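**Bench help wanted: Szabó Chair Works, Plondine**

Posted January 2025. Open till filled.

Need a second pair of hands in the shop. Mostly chairs, some small tables, a run of stools every August for the Galtavum market. Hand tools first, bandsaw and lathe when you're ready. Paid, part time to start, could go full time by late summer if the orders hold.

What you'd be doing:

- splitting and shaving legs and spindles
- steam bending (hot, fiddly, two people)
- weaving seats, we'll show you
- sharpening. lots of sharpening
- sanding, oiling, packing chairs for pickup

We have 104 stools to get out before the August market and right now its just me and Ilia at the bench. Ilia is also doing the books, so really one and a half people.

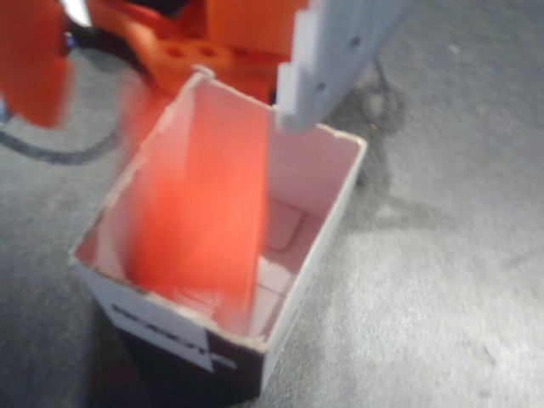

**Do I need to have been to woodworking school?**

Most people who worked here hadn't. If you've made two or three things you can bring in and talk about, good enough. A wobbly stool is fine, tell me why it wobbles.

Must have: decent eyesight or glasses, closed shoes, own ride (bus stops short of us by 5 miles). Able to lift a green ash log with somebody on the other end. Drawknife experience is nice. Spokeshave too. If you can turn a tenon to size without me standing there, say so up front and we'll talk money.

Pay is hourly, goes up after the first 2 months. Lunch is on us when the stove is lit. You can use the shop on your own time once you have a key, bring your own lumber or buy offcuts from the rack at cost.

Not a course, please don't write asking for a certificate. You will learn plenty but there's orders going out the door the whole time.

To apply: short letter, phone number, a few pictures of your work, when you could start. Drop it in the box at the shop, 363 Mill Lane, or mail it there. Attn Krisztina Pap. Don't email, I dont check it. If I like the look of it I'll call and you come for a trial day, paid. Bring a apron and your own lunch that day just in case.

Krisztina

P.S. Dog in the yard is friendly. Close the gate.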